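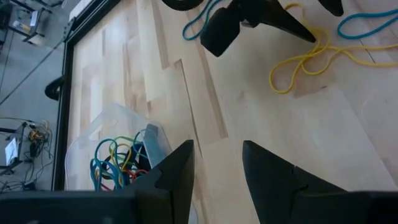 What the sewer told us about flu season
Speaker notes, Hadidham community health evening

Start with the map, leave it up while people sit down. Say hello, say thank you for coming out in November.

I love this subject, so slow me down if I start talking too fast! Most of what we know about flu in a town comes from people who feel bad enough to see a doctor. Plenty of people never do. They stay home, drink soup and go back to work, and they don't show up in any count. Everybody uses the bathroom, though, and the flu virus leaves traces that a lab can pick up in wastewater.

We sample at 4 places in Hadidham. Three are manholes on the main lines and the last is the inlet at the Laltgate treatment plant. (Point them out on the map, starting with Laltgate. People always want to find their own street, so give them a minute.) The smallest of the lines serves 900 homes. We never sample from a single house, and I want to say that clearly and early - nothing we collect can be traced to a person or a family.

Next, how a sample is taken. The sampler hangs inside the manhole and pulls up a little water at set times through the day and night, so that the morning rush doesn't drown out everything else. In the morning we mix it, fill a 100 milliliter bottle, put it on ice and drive it over to the lab. Pass the empty bottle around. Kids like to hold it, and it is a clean one.

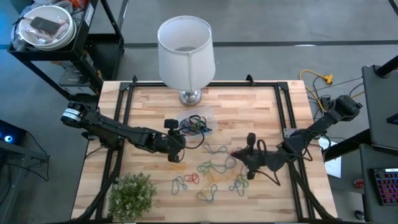 Can a sewer sample tell us how many people in town have the flu?
It can't give a head count, since people shed different amounts of virus and rain thins the water, but it does show very well whether flu is going up or down.

Then the chart from last winter. Let them look at it before saying anything. The line is flat, flat, flat, and then it climbs at the Zapata Street manhole while the clinic numbers are still sitting at the bottom. The clinic line follows later. I remember opening that spreadsheet and calling a coworker over to check that I hadn't mixed up the columns. I hadn't!

What we did with it: the clinic moved its evening vaccine hours forward, and we ordered 200 extra doses. The school nurses got a short note to send home. All small things, done a bit sooner than they would have been.

Be fair about the weak spots here. One high reading means very little by itself, and we wait for a second one before we tell anybody. Heavy rain is a headache. Homes on septic tanks aren't covered at all, so the farms north of town are missing from the picture, and we still rely on the clinic to hear about them.

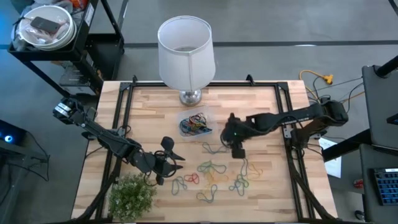 Wastewater results and clinic results are at their best when we read them side by side. Each one comes with its own delay and its own blind spots, and each can make us look again at the other. So when the two agree, I relax a little, and when they don't, I pick up the phone.

Money, if asked: the lab work is paid for through spring. After that the county decides. Don't guess at the answer.

New this season is Lemoseo, the page where we post the readings. It shows an arrow for each line, going up, down or steady, and a sentence in plain words. No account needed. Pull it up on the big screen if the library wifi is behaving, otherwise use the printed copy in the blue folder. Mention the email sign-up.

What people can do when the arrow goes up: get the shot if they haven't yet, stay home with a fever, check in on an older neighbor. Ask who has had theirs this year, but only if the room feels friendly.

Questions until 8 p.m. The usual ones are smell (yes, some), other viruses (we're looking at RSV next) and whether anyone can visit the plant. They can, and I hope they will - the sign-up sheet is by the door, closed shoes please.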